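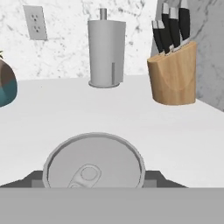 The deposit scheme at Rurnholm has been sold to residents as the easiest change they will ever make to their weekly shop. You pay a little extra for a drink, you bring the container back, you get your money. The man who runs the Kinnear Stores on the harbour road has heard all this, and he would like to know where he is meant to put everything. A drinks can is no great size, a plain grey one with its pull tab on top takes up hardly any room in front of a white worktop, and he thinks that is how the people behind the plan have pictured it. "They see one can," he says. "I see the bin bag it comes in."

He has kept the shop for 8 years and is not, he wants it understood, against recycling. He sorts his own rubbish. He picks litter off the verge by the bus shelter. What he objects to is being told that a trial has gone well by the same people who set it up.

The trial in question took place in March, in Tureck, the next town along the coast. Dirnance, the company that hopes to run the collections, put two return points in the town and sent out a leaflet afterwards saying that 67 per cent of households had taken part. I read him the figure and he laughed.

"Taken part how? If you walked in once with a lemonade bottle to see what the fuss was about, did you take part? My sister-in-law did that. She got her coins and never went back. She's in the 67, I'd bet the till on it."

I had asked Dirnance the same thing before we met. The reply said that a household counted if it had made at least one return. It did not say how many had made a second. When I told the shopkeeper this he nodded for quite a while and went to serve a customer who wanted stamps.

The shop is narrow and most of it is given over to tins, bread and fishing tackle. Behind the counter is a stockroom where he keeps the drinks and the chest freezer. Under the draft rules, any shop that sells drinks must take empties back, unless it can show that it has no space. He has applied for the exemption and been turned down.

"The form asks for your floor area," he says. "It doesn't ask what's standing on the floor."

The handling fee is meant to make up for this. Shops would be paid a small sum for each container, and Dirnance has suggested that a shop of his size might earn £299 a year. He has done his own sums on the back of a delivery note and doesn't believe it. The figure leaves out the time spent sorting, he says, and the sticky floor, and the wasps. He brings up the wasps more than once. "August, door open, sacks of fizzy drink dregs in the back. Who came up with that?"

I put it to him that other places have had deposits for years and seem to manage. He accepts that. He has been abroad on holiday and used the machines in big supermarkets, and he thought they worked well. His point is that Rurnholm has no big supermarket, and that a machine costs more than he pays himself. Everything handed back to him would be counted by hand, by him, with a queue waiting.

He also doubts that it will do much for the beach, which is the reason most often given. "What washes up here is rope. Rope and bits of crate. You won't get twenty pence back on a length of rope."

On that I am less sure than he is. I walked the beach after we spoke and there was plenty of rope, but there were bottles too, and it is hard to see who else is going to pick them up. When I rang to tell him so he said he had never claimed there were none.

The council is expected to decide before the summer. He will go to the public meeting if he can get someone to mind the shop, though he doesn't expect to be asked anything. Last time, he says, they handed round a sheet with smiley faces on it and you had to circle one.

"I asked if I could write something instead. They said there wasn't a box for that."

May 2022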